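Privacy and consent checklist for your email list and ad tags, with my notes
Apr 22, 2024

I run this check over every marketing site I look after, and I've finally typed it up properly because people keep asking me for the messy version. Comments are from my latest pass on the Kitelico store, a homewares shop with 437 contacts on its main newsletter list (small, but they open everything!). Mark each line Pass, Fix or N/A and write something beside it, even if it's only a word or two.

1. Sign-up forms
Tick box is empty when the page loads: Pass
Wording names the business sending the email: Fix
Link to the privacy policy opens and isn't a 404: Pass
Comment: The footer form still said "our partners", which I can't stand. Which partners? I've changed it to name Kitelico and taken the partner line out altogether.

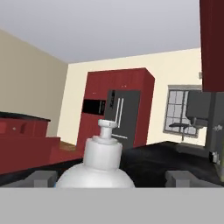 2. Cookie banner
Reject button is the same size as Accept: Fix
No ad tags fire before a choice is made: Fix
Choice can be changed later from the footer: Pass
Comment: I found 4 tags loading before anyone had clicked a thing, two of them left over from a Hinrichs retargeting campaign that wrapped up last September. I've pulled those two right out and put the others behind the banner. Reject was a skinny grey text link beside a great big coloured button, so that's been evened up as well. Do this test in a private window with the network tab open, and do it on your phone too (the mobile banner is often a separate template, as I learned the hard way).

3. Consent records
Date and source stored for each contact: Pass
Wording shown at sign-up is saved with the record: Fix
Imported contacts carry their original source: Fix
Comment: Stimen keeps the date and the form name, lovely, but it doesn't keep the wording unless you switch on the version field. It's on now. The older contacts came across by spreadsheet and their source just says "import", so they're parked in their own segment and get no promos until I've traced them.
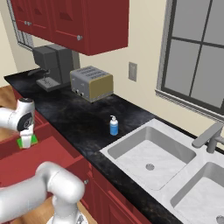

Can I keep emailing someone who bought once but never ticked the box?
It depends on where they live and what you're sending. Receipts and delivery notices are generally fine, but promotional email needs a proper basis under your local anti-spam law, so keep buyers in a separate segment until you've checked.

4. Unsubscribe and deletion
Unsubscribe works without logging in: Pass
Request carries over to every list: Fix
Someone monitors the privacy inbox: Pass
Comment: I unsubscribed my own test address and it came off the newsletter but stayed on the sale alerts. Grr. The sync from Pramik only ran once a week, so I've moved it to daily and I'll try again with a fresh address. Our own rule for deletion requests is 30 days at the outside, and the inbox had none overdue. 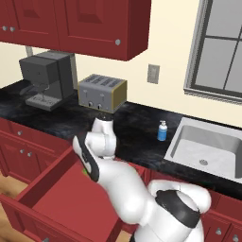 Kitchen counter and red cupboards, computer render.

5. Ad audiences
Uploaded lists contain opted-in contacts only: Pass
Old audiences deleted from the ad account: Fix
Access removed for past agencies: Fix
Comment: Hinrichs still had admin access, so that's gone. I've left the old audiences alone until the owner says which ones she wants cleared out.

Still open: tracing the imported contacts, the repeat unsubscribe test, and the old audiences in section 5.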